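4.2 Surface conditions and item grouping

Search this site Search Advanced search

The second part of the analysis concerns the surface on which household items were placed before sorting. In the written protocol the surface was treated as a constant: one table per household, cleared at the start and left in position until the last item had been put away. The table coverings were not standardized. Households kept whatever cloth they normally used, and the coverings recorded at the Segura and Dreltwood sites ranged from bare tabletops to oilcloth, cotton and satin-type fabrics.

Covering type was coded on two scales. The first, gloss, was scored from 0 (matte) to 3 (reflects window light as a distinct bright area). The second, relief, described folds, creases and woven pattern, and was scored on the same range. Both scores were assigned before the items were laid out, so that the coder was not influenced by the arrangement that followed. Where a cloth was shifted or refolded during a session, the original score was retained and the change entered in the session notes.

A total of 784 placements were coded. Of these, 612 were made on covered tables and form the basis of the results reported in this section. Placements on bare tables are treated separately in Section 4.4, as they came mainly from one site and the two groups of households differed in the number and kind of items supplied.

Items were assigned to one of five classes: rigid containers, flat packs, soft bundles, loose flexible material and bagged goods. The class was decided by how the item behaved when set down and not by its use in the home. A bath puff and a skein of yarn therefore fall in neighboring classes even though participants stored them in different rooms. Bagged goods were coded by the outer bag unless the contents determined the shape of the whole, as with sticks, pegs or cutlery. The Tellell coding sheet, on which our own was modeled, has no separate class for bags, and comparison with earlier results should be made with this in mind.

Rigid containers served as anchors in most arrangements. Participants tended to set the tallest container down early and to place soft items against it, with flat packs resting on or leaning against the soft items in turn. We refer to the result as a leaning group. Leaning groups were more frequent on cloths with a high relief score. A possible explanation is that participants avoided placing small packs directly on creased fabric, where they do not lie level, but the present data do not allow this to be tested.

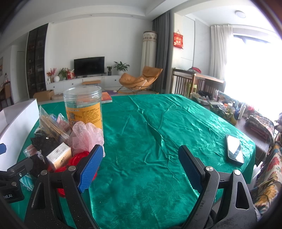
Figure 3. Mixed items on a glossy green cloth.

Leaning groups present a difficulty for coding, as the boundary between one item and the next is often unclear. Mixed groups of the kind shown in Figure 3 were coded item by item, starting from the rigid container – in this instance a large open jar of clear plastic – and working outward. The pink mesh puff in front of the jar hides part of its label and was entered as a soft bundle in contact with the anchor. The red yarn-like mass was entered once, as loose flexible material, although it can be seen in more than one place. The tissue pack resting against it was coded as a flat pack with soft support. The thin sticks were coded by their contents, the transparent bag having little effect on their shape. The cloth received the highest score for gloss and a relief score of 2, given for the long creases and the woven flower pattern.

Disagreement between the two coders was concentrated in this type of group. In 136 placements the coders differed on whether an item was in contact with its neighbor or only close to it, and dark bags and bundles lying side by side accounted for a large share of these cases. Differences were settled by joint review. If no agreement was reached, the placement was kept in the totals and excluded from the contact analysis.

Gloss had no clear relation to grouping. It did affect the coding itself: clear packets were harder to outline on shiny cloths, and coders marked them as uncertain more often than opaque items of similar size. For the November sessions at Grunora, coders were instructed to record clear packets first.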